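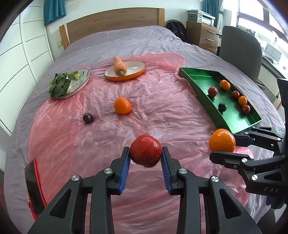
When the left gripper on a handheld collection kit began dropping fruit in February, the team at Zultley first blamed the finger pads. Naomi Mollel, who runs hardware maintenance there, had them swapped twice.

"The pads were fine," she said. "We lost four days on pads."

The fault was in the linkage. One pivot screw had backed out far enough to let the jaw rack sideways under load. With soft objects the effect was small. An apple or an orange, being hard and round, would roll toward the loose side and slip out of the grip.

Mollel said the jaw position signal gave no warning. The encoder sits on the drive side, upstream of the pivots, so the log showed a normal close each time. "You read the number and it says 42 millimeters. The tips are somewhere else."

Riku Uchida, who processes the recordings, caught it by comparing logged jaw width with the width measured on video. The two agreed early in the month and then drifted apart by up to 4 millimeters. He flagged 200 episodes, and most were discarded.

"Some of them look like good grasps," Uchida said. "But the width label is wrong, and a policy trained on it will close short. I would sooner lose the episode."

The screws had been installed dry. Mollel's group now applies medium-strength threadlocker and puts a paint line across each head, which the operator checks before a session. The torque setting was also lowered after two frames cracked on the bench - the earlier value came from a metal version of the part.

Asked whether there was a safety concern, Mollel said the handheld units are low force, and a dropped apple is the worst of it. The same linkage is used on the arm-mounted version, however, and those were pulled until each one had been inspected. One had a loose screw.

Still open is the encoder. Uchida wants a second sensor at the jaw. Mollel wants a calibration block measured at the start and end of every session, and for now that is the procedure.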